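Orkow Technical Institute
Introduction to Assembly and Fixturing
Handout 3: Mounting Boards, Holders and the Placement of Slim Parts

Purpose of this handout

The following notes accompany the January practical on mounting boards. Students are expected to have read them before the session and to bring a copy to the bench. The practical lasts 90 minutes, and the first 30 are reserved for layout and inspection.

1. The board

A mounting board gives parts a fixed and repeatable location. In this course the board is treated as the reference surface for all measurements, and dimensions are taken from its top edge unless the drawing states otherwise. A matte finish is preferred under bench lighting, as glare makes small slots hard to read.

Before any holder is fitted, wipe the board and check that it sits flat on the bench. A board that rocks should be returned to the store and exchanged.

2. Holders and brackets

Holders are commonly set in a row near the top of the board so that long parts can hang or run down its face. Open-fronted brackets permit a strip to be seated from the front. Closed brackets hold more securely but require the part to be introduced end first, and the approach must be straight.

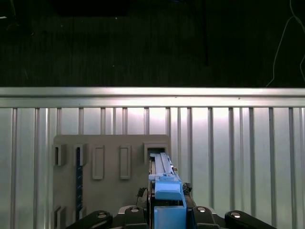
Figure 1. Slim pale-blue bar directed toward a rectangular holder bracket; a dark navy-blue strip passes through a smaller bracket on the same gray board.

3. Bringing a bar to its holder

Hold the bar near its lower end and keep the tip in clear view. Align the long axis with the opening first, then advance. Correcting the angle after contact tends to mark the bracket - a common fault in last year's reports. Bars with a ridged surface should be turned so that the ridges face the direction given on the drawing.

Strips are more flexible and need a second point of support. Do not pull a strip tight to straighten it.

4. Record sheet

Enter the board number, the holder used and the final position of each part on the Stevix sheet. Sketches are to be made in pencil. Sheets are collected at the end of the session and returned with comments.

Reading: Amadi course reader, chapter on locating and holding.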